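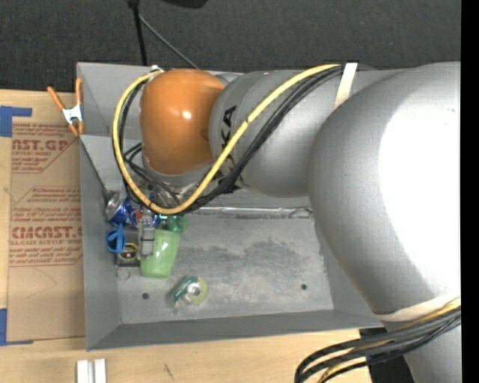

Le bus du samedi, les courses et le petit café d'après

Je l'ai retrouvée à la descente de la ligne 4, un samedi matin, les bras déjà chargés de poireaux. Elle tient une mercerie, Prumelska, à deux pas de l'arrêt de la place, et elle m'avait promis une demi-heure avant l'ouverture (on en a mis le double, évidemment, on a même ouvert en retard !).

J'étais venu lui parler du stationnement. À Nelham, depuis que la mairie a rendu payantes les places du centre, on n'entend plus que ça au comptoir des cafés. Elle a haussé les épaules. « Mes clientes ne se garaient pas devant, de toute façon. Il y a 3 places devant ma vitrine, et une camionnette de livraison qui en prend deux. Vous voulez que je vive de la troisième ? »

Bon, je me suis dit que j'avais mal choisi mon sujet, et puis non, elle était lancée. Ce qui la fâche, c'est la piste cyclable. Enfin, l'absence de piste cyclable. Le tracé devait descendre de la gare jusqu'aux halles, et il s'arrête net au carrefour, devant le pressing. « On pédale tranquille, et d'un coup, plus rien, on se retrouve entre un camion et le trottoir. Moi je descends et je pousse. Ma voisine de palier, elle, elle a revendu son vélo. »

Je lui ai demandé si elle croyait vraiment que des cyclistes achètent des boutons et de la laine. Elle a ri, un vrai rire qui a fait se retourner le monsieur du kiosque. « Mais ils achètent tout ! Ils passent lentement, ils voient la vitrine, ils s'arrêtent. En voiture on voit le feu. »

L'association Sokia, dont elle fait partie depuis l'hiver dernier, a fait signer une pétition pour terminer le tronçon : 3 000 signatures, récoltées surtout au marché. J'ai signé aussi, autant le dire tout de suite. La réponse de la mairie tenait en 2 pages, qu'elle garde pliées dans son tiroir-caisse et qu'elle m'a lues à voix haute en sautant les formules de politesse. On y parle d'étude complémentaire, de réseaux souterrains et d'un calendrier à préciser en octobre. « À préciser, j'adore. Ma fermeture éclair, je vous la pose quand ? C'est à préciser. »

Tous les commerçants ne la suivent pas, elle le reconnaît volontiers. Chez Negi, le traiteur d'en face, on craint de perdre la zone de livraison, et la discussion a été vive au printemps. Ils se reparlent. « Je leur prends mes raviolis le vendredi, on ne va pas se fâcher pour un bout de peinture au sol. Et leur camion, il faut bien qu'il se mette quelque part, là-dessus ils ont raison. »

Une cliente attendait devant la porte avec un manteau à reprendre. J'ai rangé mon carnet, j'ai acheté du fil noir dont j'avais besoin depuis des mois, et je suis rentré à pied par le carrefour du pressing.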